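News from the Ekdale film walk

Since April we have a new walking route in Ekdale for people who like films and also like to be outside. It begins at the old bus station and finishes at the river bridge, and if you don't stop too often it takes a morning. Most people stop often.

The idea came from Silvana Bragança, who moved here for her work and was surprised that her neighbours could point to a corner and say, "there they made the wedding scene". She began to write these stories in a notebook. After one winter the notebook was full, and she asked in this newsletter if somebody could help her to make a map. Humaira Pirzada and I answered. I draw a little and Humaira knows every footpath, so it was a good combination.

The walk has 6 stops. The first is the bus station, which was used for the opening of "The Long Return". In the film it rains very hard. Older residents remember that the rain came from a fire engine, and that the driver was allowed to keep his seat in the cab during the whole night of filming. The station has lost its clock in the meantime, but the tiled wall behind the benches is the same and you will know it directly if you have seen the film.
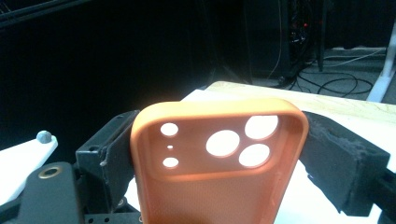

From there you go up Potura Lane. I advise you to take the left side of the street, where the pavement is wider. The house with the double steps was the doctor's house in the television series "Brolley", three seasons long. People live in this house, so please look at it from the street and do not go up the steps for a photo. The owner is friendly, but in the first month she had her bell rung during dinner several times and she has asked us to mention it.

The third stop is the one I like most. It is the former Ghasemi bakery, now empty on the ground floor. A small crew came here for a short film about a baker who cannot sleep, and they paid the family to bake 200 loaves so that the shelves would look full on every day of filming. The loaves went to the school afterwards. Kausar Sandhu was a pupil then and she says that they ate toast until they were tired of it. Her class was also asked to stand in the queue outside the shop, and her red coat is visible for a moment behind the postman.

After the bakery the path goes down to the allotments and along the water. It can be slippery after rain, so wear good shoes. The boathouse and the long meadow are stops four and five. At the meadow there was a whole army camp for one summer, with tents and horses, for a historical film which was in the end never shown in the cinema. We have tried to find a copy. If you have one, or know a person who worked on it, please write to us — also if you only made the tea.
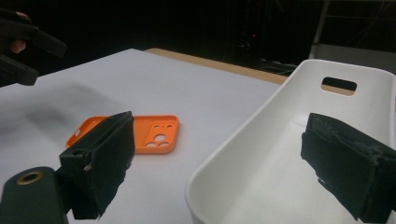 The river bridge is the last stop. Three different films have used it, and in all of them somebody says goodbye there. Silvana wants to believe that the bridge has something sad in its form. Humaira thinks the reason is that there is parking for the lorries on both sides.

We made the walk with a guide for the first time last month, and more than 30 people came. This was too much for Potura Lane, so from now on we will split the group in two. Anouk Verbeke will guide the second group, and she can do this in French or Dutch if visitors ask for it in advance. The guided walks start at 10 in the morning at the bus station, by the tiled wall. They are free. Dogs are welcome, only not in the meadow when the sheep are there.

The paper map can be found at the library desk and in the café next to the bridge. There is one mistake in the first printing: the boathouse is drawn on the wrong bank. This was my mistake and I apologise to the family who walked to the mill and back to look for it. The new printing has it right.

In the autumn we hope to show "The Long Return" in the village hall, with a short talk before it. We still need a projector with a good lamp, and a person who is not afraid of the hall's curtains.

Kausar Marwat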